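Shared Workshop Course: Two-Arm Bench Build
Handout 4 - Cable routing, strain relief and bench layout
Prepared by Liliana Dal Bello and Thomas Leone, Zellville workshop

Read before the evening session. Bring your own side cutters and the parts bag from Handout 3. Sections 4.3 and 4.4 are needed for the April build check.

4.1 Clothes-handling bench, overhead and wrist views 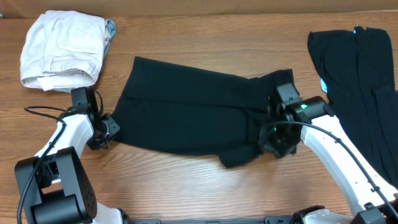
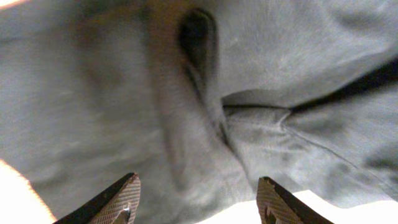 4.2 Service loops

A cable that crosses a moving joint must be long enough for the worst pose of that joint and must have somewhere to go in every other pose. The extra length is called the service loop. Its size is set with the power off, by moving the joint by hand through its whole range and marking the cable at both extremes. Compare the two arms in the overhead view: the cable on the left arm stands out over the table in a wide loop, while the one on the right lies tight along the white link. The left arrangement leaves slack for the wrist but can catch on a sleeve or a waistband. The right one keeps clear of the cloth but has to be checked at full reach, with the wrist turned to both limits. For the course build we use a small loop at the wrist and tie the remainder to the link.

Procedure:

Power off at the supply, not at the software stop.
Support the forearm before releasing the shoulder.
Turn the wrist to its first limit. Mark the cable where it leaves the wrist housing.
Turn the wrist to its other limit. Mark again.
Take the longer of the two lengths and add 30 mm.
Tie at the link, never at the connector.
Repeat for the elbow.

Do not pull the ties fully tight. The cable should slide under a tie when pushed with a fingertip. A crushed jacket is a common cause of dropped packets on the servo bus, and the fault is slow to find - it appears only in certain poses and clears when the arm is moved to look for it.

4.3 Strain relief at the connector

The connectors in the Palumbo kit have a friction latch only. A printed clip (file set "Nastance", second revision) goes over the connector body and takes one M2 screw. The first revision of the clip fouls the motor case and should be thrown away. If the clip is missing from your bag, ask Ilaria Sala.

After fitting, run the cycle test: 200 wrist cycles at half speed with the bus log open. One dropped packet is a fail. Find the cause and start the count again from zero. The two arms at Vivatstead have passed 3,000 cycles on the present clip without a bus fault.

4.4 Keeping the work area clear

Cloth spreads further than rigid parts when it is lifted and dropped. Mark the limits of the work area on the tabletop with masking tape, including the corners reached only at full extension. The following are to stay outside the tape:

- power supplies and their leads
- the USB hub
- hand tools, including those in use
- the emergency stop, which is fixed to the front edge of the bench

Loose threads collect at the finger pivots. Remove them with tweezers, power off, at the end of each session. Do not use compressed air, as it drives lint into the gearbox seal.

4.5 Exercises

1. Measure the service loop on your own wrist joint and record both marks in the build log.
2. A group ties its elbow cable at 11 points between base and wrist. Explain which ties you would remove first, and what you would check afterwards.
3. Sketch a cable path that leaves the wrist on the side facing away from the cloth. State what it costs in bend radius.

Written answers go to Gemma Valentini. Dario Melis signs off the cycle test at the bench, and the bus log must be open on screen when he does.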